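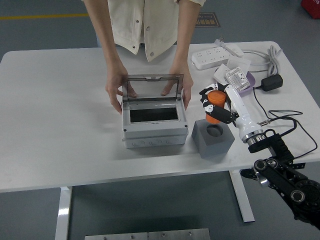
4.2 Equipment Budget

Figure 3. Shared table with an electrical enclosure, its lid held open by hand, and a robotic hand holding an orange cup over the hole in a gray block.

Costs for one station were split into three groups: the arm and hand, the table and power, and parts that wear out. Prices came from two suppliers, Tustus and Plistitz, and were collected in September. The Tustus quote for the hand was lower, but it left out spare finger segments, which we priced separately at $2,408 per set.

Small items were easy to miss. The first draft of the budget, prepared by Yip and Petkov, had no line for power strips, adapters or cables. These came to $200 per station. Enclosures and test blocks like those in Figure 3 were listed as consumables and ordered in one batch of 74 pieces.

Staff time was harder to plan. A person works at the same table as the arm, so each station was budgeted with one trained operator for every shift. Training was set at 13 hours per operator. We did not include floor space, as the Goleo site already had room for the tables. Lund and Mok are preparing a separate estimate for sites that would need to rent it.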